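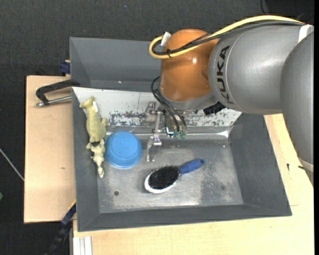 Workshop notebook – bin cell
Sat 17 October

In: me (Natalie), Bijan from mid-morning, Hanneke after lunch. Kianoush looked in to collect his drill.

Plan for the day was to sort out the cable run on the KUKA, get the air lines to the gripper behaving, and then try some picks from the front bin with the mixed household things. Got through the first two and most of the third.

Cables

The yellow cable was catching again when axis 5 went past the position we use for reaching the left wall. It doesn't snag on anything sharp, it just goes tight and pulls at the connector. Bijan let out more slack so it makes a proper loop to the left of the orange housing, and put a cable tie round it and the black ones together near the loop. White tape further back on the grey link, where they used to slide over to one side. Ran the arm slowly through the left, centre and right poses with one of us on the stop button. No pulling at any of them.

I'd still like a proper cable bracket instead of tape. Mehrangiz offered in June to bend one from sheet and I never gave her the measurements. Measurements now on the whiteboard, will send tonight.

Air

Slow leak traced to one of the push fittings at the gripper end. Cut the hose back square, pushed it home again, and the gauge held over the tea break. Hoses now bow out to the left of the wrist. When they ran straight down they rubbed on the bracket and went shiny. Worth a look at them every time we start up.

The finger closes more quickly than it opens. Bijan thinks the flow restrictor on the return is screwed too far in. Left alone for today so that we only changed one thing at once.

Bins

Front bin clamped down to the board again. It had crept towards the tabletop since last week and the taught corner points were off by about 4 mm, enough to touch the side wall on the way down. Re-taught the corners and marked the bin position on the wood in pencil. Please don't rub the pencil off. If you move a clamp, write it here.

The white panel at the back of the front bin is getting worse, more paint gone where the gripper has hit it. It doesn't affect the picking, but the depth picture is noisy on the scraped patches and the planner sometimes believes there is an object standing there. Hanneke wants to cover it with matt vinyl. I'd sooner fix the approach angle first, or we'll be buying vinyl every month.

Picks

Layout: the two animal toys against the left wall, big one above and small one below, the blue bowl upside down next to them, hairbrush near the middle with its bristles up. Picking from the front bin, dropping in the rear one. Software is the Posovbridge branch with Hanneke's grasp ranking, object names from the Dustus list. Speed held at 200 mm/s throughout.

Hairbrush. Fine by the handle. It went for the bristle pad twice and both times the brush turned in the grip and fell back. The ranking likes the pad because it looks like a nice solid block from above. Added a penalty by hand for the pad and it took the handle on the next go.

Large toy. Good when it takes the middle of the body. When it goes for the end up against the white panel there isn't room for the gripper and it stops on the force limit. That is the correct thing for it to do, but it means walking over to reset. The tag is no use as a grasp and should be masked out.

Small toy. Picked without trouble once the large one was out of the way. With both in place it touches the bigger one and the segmentation joins them into a single object. Tried lowering the merge threshold and that split the bowl into 2 pieces, so put it back.

Bowl. Not picked. Upside down and near the corner there's nothing to hold except the rim, and the rim is down on the floor of the bin. Hanneke suggests pushing it towards the middle first with the finger closed. Bijan suggests a suction cup on the base, as the flat circle faces up. The suction cup is probably quicker to run but it means another air line on an arm that has plenty on it already. We'll try the push first.

Odds and ends

The pendant lost its connection once, at lunchtime, and came back after a restart. Same as two weeks ago. Keep a note of when it happens.

The log from the first run is no good, the clock on the Cono box was an hour out. Set right before the second run.

Kianoush asked whether the cell could be left set up during the open evening. I said yes if the fence is shut and the key is in the drawer.

Bar clamp on the left side is stiff to undo. Drop of oil on the thread, and wipe it off afterwards or it gets on the board.

To do

Natalie – bracket measurements to Mehrangiz. Approach angle for anything within a hand's width of the back panel.
Bijan – back the return restrictor off a quarter turn, then time open and close.
Hanneke – mask for tags, pad penalty into the ranking properly so it isn't my hand edit. First go at the push move for the bowl.
Whoever is in next – check the pencil marks against the bin before running anything.

Arm parked, air off at the wall, compressor drained. Phùng has the spare key until Tuesday.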